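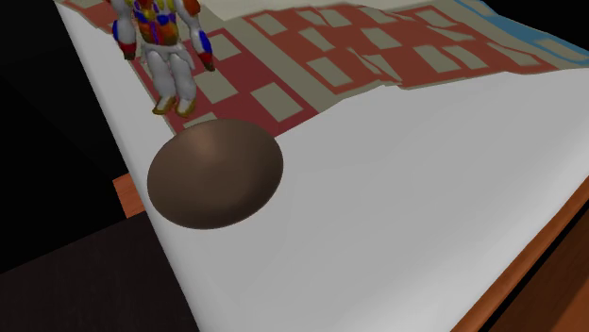 # 片づけは、まだ人の仕事か　家事ロボットと町工場の現在地

茶色い球がひとつ、白い面の上。奥の赤っぽい柄の敷物には、つま先の黄色い人形が立っている。全部CG、計算でできた散らかり方だ。片づけてください、と言われたら人間は二秒で手が出る。機械はここで止まる。

何に止まるのか。それを見たくて、家事ロボットの開発元と、機械を入れた工場、入れるのをやめた工場を回ってきた。結論を先に言うと、できる仕事は増えている。ただし増え方が妙に偏っている。

## 球と人形、どっちが難しいか

シミュレーションを作っているのはClornitz。家の中を丸ごと計算で作って、そこで機械に練習させる会社だ。部屋は古い紡績工場の二階、エレベーターなし。夏は暑いらしい。取材は九月で、それでも暑かった。

球は簡単そうに見える。どこから見ても丸い。向きを考えなくていいから、見つけるところまでは早い。問題はそのあと。つかみ損ねると転がる。転がった先に追いかけていくと、追いかけた手がまた球を押す。担当者が過去の記録を流してくれたが、手が球を延々と部屋の隅へ追い込んでいく映像で、見ているこちらの肩がこった。

面の傾きも効く。ほんの少し傾いているだけで、離した瞬間に動きだす。布のようにたるんだところがあれば、そこで止まることもある。止まらないこともある。人間は手のひらでふわっと囲って済ませるが、あの「ふわっと」を数字にするのが大変なのだという。

人形は逆。転がらないかわりに、腕がある。脚がある。つかむ場所によってはくるっと回る。胴を持てばいい、と人間は思う。機械も今はだいたい胴を選ぶようになった。ところが敷物の柄がうるさいと、どこまでが人形でどこからが柄なのか、境目を読み違える。派手な色のおもちゃを派手な敷物の上に。子どものいる家なら毎日のことだ。

Clornitzが片づけの練習に使った部屋は1,983通り。家具の位置、床の色、照明、物の置き方を変えながら作ったもので、真っ暗な背景にぽつんと台だけ、というのもあれば、足の踏み場もないのもある。現実の家とどちらが難しいか聞いたら、即答で「現実」。理由は髪の毛、だそうだ。床の髪の毛、コードに絡んだ髪の毛、ブロックの隙間の髪の毛。計算では今のところ再現する気にならない、とのこと。

## 家に来た機械は、まず置き場所で困る

Prosettiは家庭向けの貸し出しをやっている。腕が一本、下に車輪、背は小学生くらい。見せてもらったのは共働きの家の居間で、火曜の夕方。洗濯かごが出しっぱなし、テーブルに郵便物、床に積み木。ふつうの家だ。

最初の仕事は床の積み木を箱に戻すこと。これはできた。遅いけれど、できた。ひとつ拾う、箱の上へ、離す、戻る。ひとつ拾う。同じ量を親がやれば、愚痴を言いながらでもすぐ終わる。機械は12分。そのあいだ親は台所で玉ねぎを切っていた。遅くても自分がやらなくていいなら勝ち、という計算は確かに成り立つ。

次がタオル。だめだった。広げるところまではいく。角を探して、見つけて、持ち上げる。そこで反対の角が垂れて、どこへ行ったかわからなくなる。置いて、やり直し。三回目で家の人が「もういいよ」と言って自分でたたんだ。機械に声をかけてしまうのが可笑しいと本人は笑っていたが、貸し出し先ではみんなそうなるらしい。

食器。陶器の皿はまだ任せていない、と家の人。プラスチックのコップは流しまで運べる。中身が残っていると運べるかどうか怪しい。残っているかどうかを見分けるのも怪しい。透明なコップはさらに怪しい。

それで、置き場所の話。充電台が居間の一角を占領する。元はそこに観葉植物があった。植物は今ベランダ。片づけの機械が来たせいで片づかないものが増えた、という感想はちょっと本質を突いていると思う。Prosettiもわかっていて、次の型では台を薄くするそうだ。値段は聞いたが、まだ書かないでくれとのこと。

もうひとつ、音。腕の関節が動くたびに小さくうなる。昼間は気にならない。子どもが寝たあとに動かす気にはなれないと言っていた。寝たあとこそ片づけてほしいのに。

## 工場なら話は早い、はずだった

家は散らかり方が毎日違う。なら、毎日同じことをする工場はどうか。

業務用リネンのMaesを訪ねた。ホテルのシーツやタオルを洗って、たたんで、返す会社だ。ここのたたみ機は昔から優秀で、まっすぐ入れてやればきれいに四つ折りになって出てくる。速い。家庭用の腕が苦戦したタオルを、次から次へと吐き出していく。

ただし「まっすぐ入れてやれば」のところに人がいる。洗い上がりの山から一枚引き抜いて、角を二つ見つけて、送り口に掛ける。この動作だけがずっと人の手に残ってきた。去年から一列だけ、その投入を腕にやらせている。

見ていると、うまい。うまい時は本当にうまい。濡れて重なった山から一枚つまんで、もう一本の腕に渡して、ぴんと張って掛ける。100枚続けて見せてもらって、落としたのは8枚だった。悪くない数字に聞こえるが、現場の見方はもっと渋い。落ちた分を拾って山に戻す人が要る。その人は結局、機械のそばを離れられない。

じゃあ無駄かというと、現場の受け止めはそこまで冷たくなかった。肩を上げ続ける仕事が減った。ベテランが夕方まで元気でいられる。人数は減っていないが、辞める人も減った。導入の説明資料には載っていない効き目で、載せ方も難しいだろう。

面倒なのはむしろ例外のほうだ。枕カバーが一枚まじる。ボタンつきの布団カバーがまじる。ホテルの客が忘れた靴下がまじる。靴下をつかんだ腕は、ありもしない角をしばらく探していた。人間は見た瞬間に横の箱へ放る。

## やめた工場

Brurkeoは金具の小さな会社だ。蝶番、引き手、棚受け。袋詰めの工程に腕を入れて、半年でやめた。

動かなかったわけではないという。動いた。ねじを四本と金具をひとつ、袋に入れて送る。問題は段取り替えだった。品番が変わると、つかみ方を教え直す。部品のトレイも替える。照明の角度まで見直す。大きな工場なら朝に一度で済むが、Brurkeoでは注文が細かくて、一日に何度も品番が変わる。教え直しているあいだに、人が詰めたほうが先に終わってしまった。

光る部品も鬼門だった。めっきの表面に天井の灯りが映りこむと、機械は光の筋を部品の縁だと思う。カメラの上に段ボールでひさしを作ったら、だいぶ直った。そのひさしが今も作業台の横に立てかけてある。腕のほうはもう返した。

社内の空気は意外とさばさばしていた。数年たったらまた試す、という。その時は教え直しが口で言うだけで済むようになっていてほしい。「今日はこっちの引き手、四つずつ」で通じるなら、翌日にでも入れるそうだ。それは人に頼む時の言い方そのもので、つまり欲しいのはそういう機械なのだろう。

棚の下に、半年分の設定を書いたノートが残っていた。トレイの高さ、ねじの向き、ひさしの寸法。几帳面な字で、最後のほうは走り書き。気持ちはわかる。

## で、いつ家に来るのか

取材のあいだ、どこでもこの質問をした。返ってきた答えはばらばらだった。

Clornitzは、床の片づけなら早いと言う。物をつかむ、箱に入れる。練習の量が効く仕事だから、計算機を回した分だけ伸びる。球を追いかけ回すくせも直りつつある。新しい記録では、手が先に球の向こう側へ回りこんで、そっと止めていた。たいした進歩に見えないかもしれないけど、前の映像をさんざん見たあとだと、ちょっと声が出た。

Prosettiは慎重。家に入ると、できることより、やってはいけないことのほうが多いからだ。紙くずに見えるものが子どもの工作だったりする。捨ててしまったら取り返しがつかない。今の機械は迷ったものを全部ひとつの箱に入れて、人の判断を待つ決まりになっている。見せてもらった家の箱には、レシート、折り紙、なにかのふた、クレヨンの先っぽ。週末にまとめて見るのだそうだ。見ない週もある。

Maesは、家のことはわからないと言いつつ、タオルについては強気だった。毎日あれだけの枚数を触っていれば、そのうち下手な人間よりうまくなる、と。ただ乾ききった自宅のタオルは手触りが違うから、うちの腕を持って帰っても役に立つかどうか、とも。

筆者の見立てを書いておく。形が崩れないもの、割れないもの、捨てないと決めてあるもの。この範囲なら、もう任せてかまわない。布はもう少し待ち。食器は住んでいる人の度胸しだい。細かく種類の変わる袋詰めは、人が速い。当分速いと思う。

気になるのは、機械に合わせて家のほうが変わり始めていることだ。Prosettiを借りた家では、柄物の敷物をやめて無地に替えたところが何軒もあるという。床に物を置くときは間をあける。おもちゃ箱はふたなし。人間が先回りして片づけている。掃除機のロボットが来た時も同じで、みんな椅子を上げてコードを束ねた。あれで部屋がきれいになった分のうち、どれだけが機械の手柄だったか。

それでもいい、と言う人もいた。機械が来るから床を空ける。空いていれば気分がいい。順番はどうでもいい、と。

Clornitzを出る前に、次に練習させる部屋をちらっと見せてもらった。洗面所だった。歯ブラシ、ヘアピン、使いかけのチューブ、ふたの開いた容器。床は濡れている設定にするという。濡れた床で車輪がどうすべるかは、これから詰めるところ。担当者は夜まで残るつもりらしく、机にはカップ麺が置いてあっった。

帰宅して居間を見たら、床に靴下が片方。拾って洗濯かごに入れた。もう片方は、まだ見つかっていない。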